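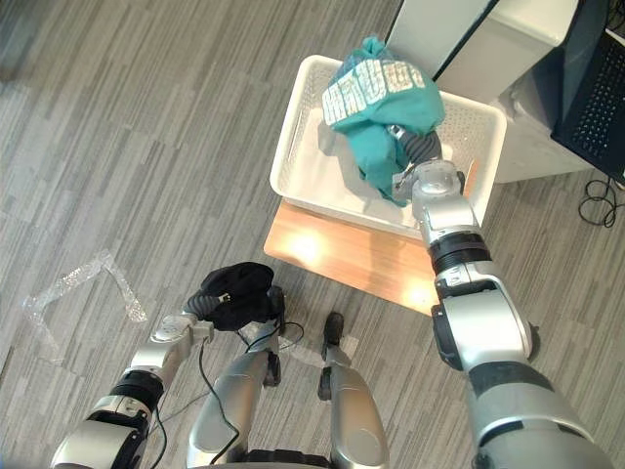
Printing a 13-chapter webcomic as one book: offset or print on demand?
Asked 2022-08-19 in Self-Publishing > Comics & Graphic Novels

Hi all! Long-time reader of this board, first time asking anything. I've been drawing a webcomic called Dranberg for a good while now (weekly, mostly, with one embarrassing gap when I moved) and the first big storyline just wrapped up at chapter 13. Readers keep asking for a book and I would really love to have a book, so I'm looking at crowdfunding one.

My problem is I can't figure out how to price the thing before I know how many I'm printing, and I can't figure out how many I'm printing before I price it. I got a quote from Mindden for offset, black and white interior with a color cover, and the per-copy price at 2,000 books is lovely. But that's 2,000 books! I live in a one-bedroom apartment. The print on demand quote from Steltus costs a lot more per copy, but I could order exactly what people pledge for and go on with my life.

I have nearly 4,000 people on my mailing list. I know they won't all buy one. Is there any sensible way to guess how many will? And has anybody used either of these printers for comics? My pages have a lot of solid black (it's set mostly at night, my own fault) and I'm scared of it coming out gray.

Also I'd like to have books in hand by December, if that's still possible. Thanks!!

Answer 1 (accepted)

Congrats on finishing a storyline, that's the hard part and a lot of people never get there.

I ran a campaign for my own collection, Kinoshita, and had a list a bit smaller than yours. What helped me was sending one email before I set anything up, with a single link that said "tell me when the book is ready," and seeing who clicked it. Opens don't tell you much. People open things while waiting for the bus. The ones who click and leave their address a second time are your real number, and even then I'd plan on a good chunk of them forgetting or deciding shipping is too much.

Ask Mindden for a quote on a smaller run. They gave me one without any fuss, and the per-copy price went up but nowhere near POD level. Then set your goal so the smaller run is fully covered, including the platform's cut, card fees, mailers, tape, and postage. I forgot mailers. I had to go buy them with my own grocery money, and comic-size rigid mailers are not cheap!

On the blacks: mine looked great from them, but I sent grayscale files first and the proof was muddy. The prepress person had me resend the line art as 1-bit at a much higher resolution and it was night and day. Pay for the physical proof. A PDF proof looks gorgeous on your monitor no matter what's wrong with it.

December I would not promise to anybody. You haven't launched, and you still need the campaign itself, then the wait for the money, then proofs, then printing, then freight. Put spring on the page and if the boxes come early everybody's thrilled.

Answer 2

I used Steltus for a minicomic and it was fine? The paper is thin and you can see the other side of the page through it if there's a lot of ink, so with your night scenes I'd be a little nervous. Cover was nice though. They were quick. Order one copy for yourself before you decide, it's just the one book, and flip through it under a bright lamp.

Don't do t-shirts as a reward btw. Everybody wants to do shirts. You end up guessing sizes.

Answer 3

Mostly agree with the first answer but I want to push back on going small. If you plan to table at conventions at all, you'll want stock, and reprinting a short run later costs you the setup all over again. I printed short, sold out at my second show, and then had nothing to put on the table but stickers.

Storage is less awful than you're picturing. Ask the printer how many copies go in a carton and what a carton weighs, and then measure the space under your bed. Some printers will also hold part of the run for a monthly fee, so ask about that too.

One more thing, check your gutters! Webcomic pages almost never have enough inside margin, and a thick perfect-bound book just swallows the middle. I had to shrink and re-export every page in my first collection and it took me 5 evenings.

Comment from the asker

Oh wow, thank you, this is so much more than I expected. I just looked at my margins and yeah, there are word balloons practically in the spine. Guess I know what I'm doing this weekend. I'm going to ask for the smaller quote and order a single copy from the other place so I can compare the blacks side by side. And okay, okay, no December.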